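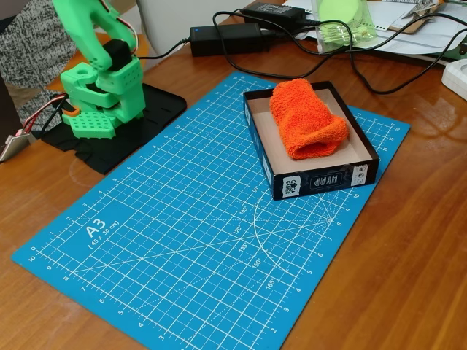
Penent library is dropping late fees, and I owe them an apology

2023-04-04

Good news for anyone with a guilty pile by the bed: the Penent town library has stopped charging late fees. The change went through this week and it covers everything, books and DVDs and those giant puzzles too. Old fees are wiped as well, which I found out when I went in to pay mine (a cookbook, out since November, please don't ask) and got waved off with a smile!

The library says 182 cardholders had been blocked from borrowing over money they owed, a lot of them kids. They can all check things out again right away, no form to fill in. You'll still get a bill if something is lost or comes back chewed by the dog, and after 52 days the system decides a book is lost. Bring it back after that and the bill goes away.

So who's paying? Late fees brought in $3,000 last year, and the Stoyanova bakery on the corner has promised $1,000 of that for the first year. The rest comes out of the regular town budget. I asked at the desk if they were worried people would just hang on to everything, and the answer was that the Ovon branch tried this first and the books kept coming home. I did see a very full return cart by the door, so maybe the word is getting around.

One more thing while I was in there. The hold shelf has moved upstairs, next to the large print section, and the old spot by the entrance is now all new releases. I walked past it twice. The drop box on the parking lot side is open all night again too, so you can sneak things back in your pajamas if you're still feeling shy about it. I've got two more under the couch, and they're going back tomorrow.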